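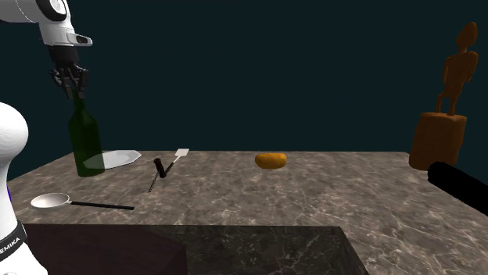
The pressure reducing valve on our water main gave up in June, and I finally got around to logging the replacement properly. The old one was a Dobson, fitted before we bought the house. Static pressure at the hose bib had crept up to 116 psi, well past the 80 that most codes allow inside a home. The first symptom was the toilet fill valve hammering at night, when demand on the street drops.

I replaced it with a Drolel, same three-quarter inch body, union on both ends. The new body is a little shorter than the old one, so the downstream union wouldn't reach. I cut the copper back and sweated in a new piece - five inches, measured twice and still filed down once.

The valve ships set at 50 psi. I took it to 58 with water running at the kitchen sink, locked the nut, then checked static again at the hose bib. It read 61 and was still 61 on Saturday morning.

Leanne Ashworth asked in the comments on the last post whether the expansion tank needs to change too. The tank doesn't, but the air charge does. It should match the house pressure with the water side drained down. Mine was at 40, so I pumped it up to 61 with a bicycle pump.

Meter reading at restart was 2451. I'll take another one at the end of the month and compare. The softener still needs its bypass valve rebuilt - the O-rings are on order.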